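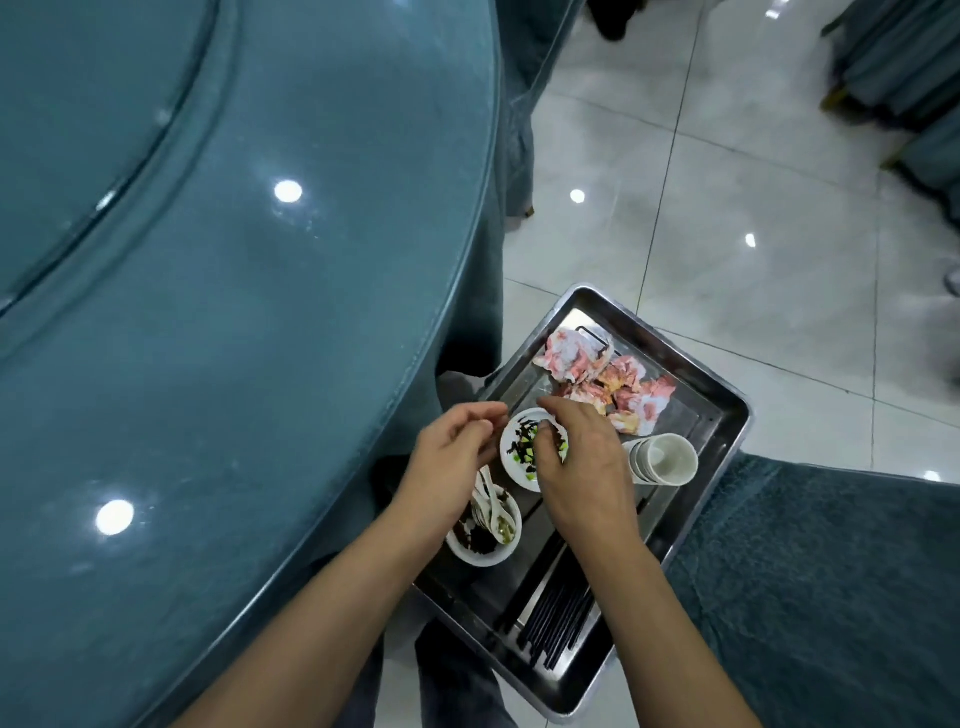
The tray decides how the machine feels

When people visit our cell at Dranance they look at the arm. I ask them to look at the tray. I have looked after this cell for four years, and in my opinion most of the faults we repair begin at a dining table, long before the tray comes to us.

The cell is simple to explain. A steel tray with used tableware enters on a belt, the arm sorts the pieces into racks, and the racks go to the washer. Bowls, cups, spoons and chopsticks have each their own rack. Our arm is a Lerar 402, and it is a patient machine. It does not get angry with a chopstick, as I sometimes do.

A person who clears a round table makes many small decisions with the hands. Cups are put in a stack. Spoons go to rest in a bowl with a little dark residue in it. The black chopsticks are laid together in one direction, and the paper napkins are pushed in a heap at one end. I consider this good work. The engineers from Rivadeneyra, who installed the cell, wanted instead a printed tray map with a fixed place for each piece. I was against it and I am still against it. The staff have guests standing near them and chairs behind them, and they cannot think of our gripper.

So I believe the cell must be set up for the tray as it comes. My colleague Arnulfo Montoya taught the machine with clean bowls in July, and for a week it was beautiful. Then came bowls with seaweed and dark sauce, and the suction cup lost 15 in one evening. We changed to a softer cup, and we lowered the lift speed by 7 per cent. It was enough.

Napkins are the harder question. Wet paper goes into the vacuum line and stays there. The manual from Dullumero says to clean the filter every month. I clean it each evening after the last tray, and I check the seal with my finger, not only with my eyes. A younger technician may call this old-fashioned. He should first open a filter which was left for one month in July.

I would spend less money on a new camera and more hours in the dining room, watching how the tables are cleared.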